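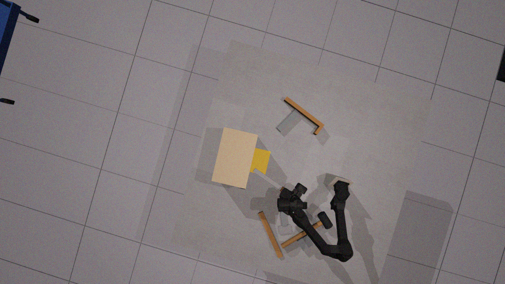 Gray tile floor, seen from above.

The Floor at Tillside
By Evaristo Morelli
November

Print this story | E-mail this story

My aunt left me the bakery at Tillside, along with its debts, its two ovens, and a floor that had never once been level. You could set a walnut down by the door and it would make up its mind slowly, the way my aunt used to, and then roll all the way to the flour bins as if it had an appointment there.

I had meant to sell. I'd told the man from Olteanu as much on the telephone, and he had been very kind and very quick with his papers. But it was a wet evening and the bus to Stendau had gone without me, so I lit the small oven for the warmth, and once it was lit it seemed a shame not to put something in it.

Si-eun Heo knocked at 5 in the morning. She had seen the light, she said, and she had been buying her rolls in Dasteo since the summer and she was tired of them.

"They're good rolls," she said, stamping the rain off her boots. "I have nothing against them. They just don't taste like anybody was up."

I told her I wasn't open. She looked past me at the tray, and then at me, and sat down on the upturned crate where my aunt had always sat to do her accounts.

"Your aunt owed me 15 rolls," she said. "I fixed her gutter."

Well, I had gone through the books twice, every page of them, right back to the year she bought the place with 881 borrowed from her brother and never, as far as I could tell, quite returned. There was nothing in there about a gutter. But outside I could hear the rain running off the roof and down the wall in one good clean stream, and somebody had certainly fixed it.

So I gave her four, which was all that had come out right, and said she could have the rest as I got better at it. She thought this over while she ate the first one -- slowly, with her eyes on the floor.

"It wants more salt," she said. "And you'll need to wedge that table, or you'll be chasing dough till you're eighty. She used a hymnbook."

I found it behind the bins, swollen with damp and white with flour, and there was a walnut sitting next to it. I wedged the table. When the man from Olteanu rang at nine I had my hands in the second batch, and I let it ring.

Print this story | E-mail this story

Contact us | Copyright Evaristo Morelli | Back to top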